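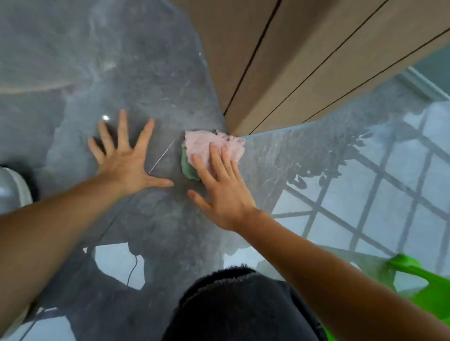 Two-handed wiping where the surface meets the paneling: one hand flat, the other on the cloth.

Progress report to the Skinda fund, April 2018
Good practice for cleaning robots in shared buildings

The draft now has 30 clauses. Drinton and Grotuvberg have both sent comments, and we have logged 2,203 short work segments of people wiping by hand, to check the clauses against real work. I was asked for a plain account of where we are, so I will say that I trust 12 of the clauses. The rest read well and would be hard to test.

Clause 4 is a fair example. It says a robot shall apply "suitable pressure at edges." Suitable for what? A person working a bunched cloth into a corner leans on the other hand, changes grip and shifts the cloth, all without stopping to think about it. The draft treats an edge as a line to follow. A machine could pass clause 4 by following the line and leaving the dirt where it was.

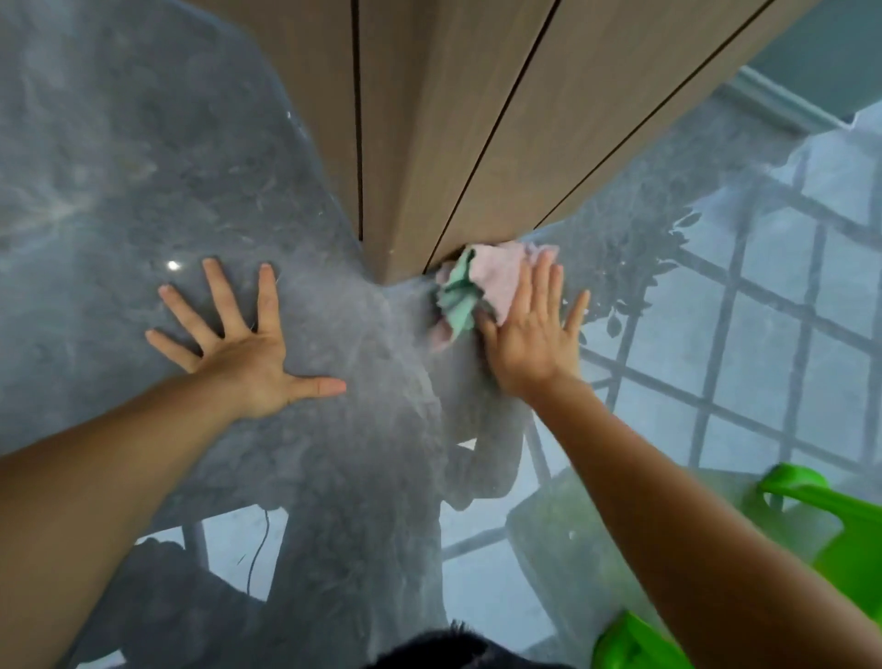
Hanna Pasichnyk thinks I am too hard on it. Her written comment was that a vague clause at least makes the supplier say something about edges, and that "no clause at all lets them say nothing." I accept that as an argument for keeping the heading. I don't accept it for the wording, and we have agreed to try a version with a pass mark in it.

The Tymoshchuk checklist, which we were encouraged to adopt whole, has a different problem. It has 60 yes-or-no items and most of them are about paperwork. Is there a manual? Is the manual signed? Only five deal with what happens when a person reaches into the space where the machine is working, and none says how soon it must stop. 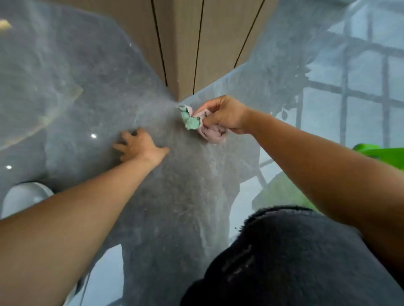
We have kept those five and rewritten them -- stopping distance first, then who may restart the machine and from where. Drinton objects to the restart rule on cost. They have not sent figures, and until they do I would leave the rule alone.

Cloth handling is further behind. The draft says cloths must be changed "when soiled" but gives no way to judge that, and a folded cloth can hide its worst side.
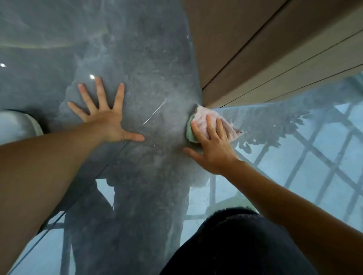

Grotuvberg suggests changing by area covered. It is simple to audit, but it ignores how dirty the area was to begin with. We will test both rules on the same panes before choosing.

Spending is on plan. I would ask the fund not to announce a finished standard yet. What we have is a draft with some good parts, and the clauses on pressure and cloths need another round.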